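Pleltham Craft Library
How to Arrange Artificial Roses and Hydrangeas
Last reviewed 26 March 2018

These instructions are provided to members who borrow the Gisitz stem set for table displays. A clear work surface and a vase with a narrow neck are required.

Step 1. Lay out the stems
Place every stem flat on the table before any is put in the vase. Keep the blooms pointing in the same direction and set the leaf sprigs to one side.
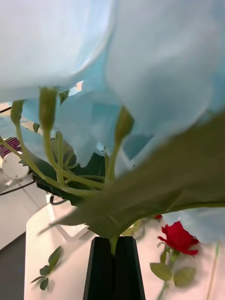 Hydrangeas should be handled by the stem only. The fabric of the flower head creases under pressure, and a crease is difficult to remove. Before placing the stem, open the petals gently and check the parts beneath them. Small green buds on thin stems branch out under the pale blue petals, and these should be turned outward so that they remain in view when the display is finished.

Step 2. Place the hydrangeas
Set the hydrangeas first, low in the vase, with the broad leaves facing out. They form the base of the display and hold the later stems in position.

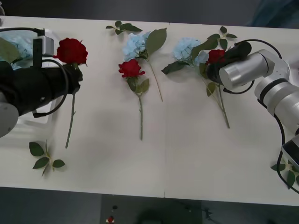
How high should the roses stand above the hydrangeas?
Raise each rose until its bloom clears the blue flower heads by the width of one hand. For a low dining table, half that height is sufficient.

Step 3. Add the roses and leaves
Insert the roses one at a time, turning the vase a quarter turn after each. If a stem is too long, bend the lower end upward – do not cut it, as the set must be returned complete.

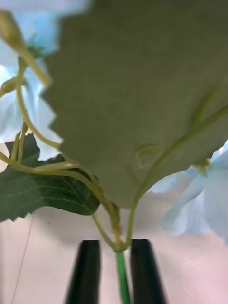
Leaf sprigs are added last. Use them to cover the rim of the vase and any gap between stems. Members who find the sprigs too loose may secure them with green floral tape, available at the Arumugam Street desk.

Step 4. Return the set
Remove all tape, straighten the stems and lay the pieces out for checking before they are packed.

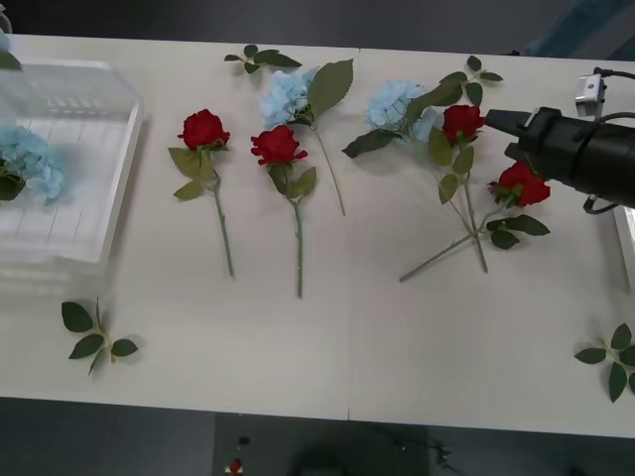
Red roses, blue hydrangeas and leaf sprigs laid out beside a clear plastic tray.

Sets are due back at the desk by closing time on the date shown on the loan slip. November loans must be reserved in advance.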